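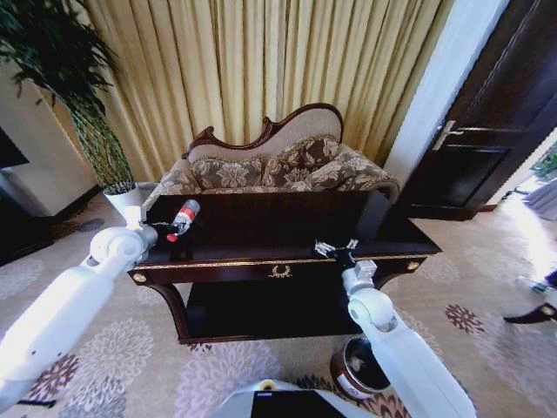 Dark wood console table with gold trim, in our carpeted front room.

About Letlow

Letlow is a small furniture repair and refinishing shop in Faledby, started by Viorica Grecu in what used to be her uncle's shoe store. She had been fixing chairs for neighbors on her kitchen floor for years, and one January the kitchen simply gave up (there was a wardrobe in front of the stove), so she went looking for a place with bigger doors.

That was 14 years ago, and we're still in the same building on Mocanu Street, with the same bell over the door and a good deal more sandpaper. We take in dining sets, dressers, writing desks, cradles, and all those pieces people inherit and don't quite know what to do with. If it has a wobble, a ring from a coffee cup or a drawer that sticks every summer, please bring it over and let us have a look!

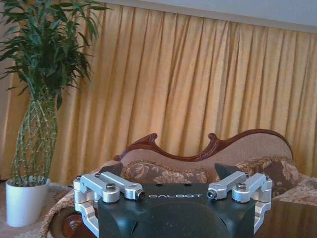 Most of our finishing is done by hand, with shellac or oil, and we'd much sooner keep an old surface than strip it. An ordinary chair repair takes us 2 weeks, a full refinish more like 4, and we'll call you if we find something unexpected under the veneer, which does happen. For upholstery we work with our good friends at Verkodell, two streets over, who have rescued more sofas than we could name.

We also teach a Sunday class for beginners, with coffee and usually cake. Bring a small piece of your own and old clothes you don't mind ruining. The front door sticks a little, so give it a push and come on in.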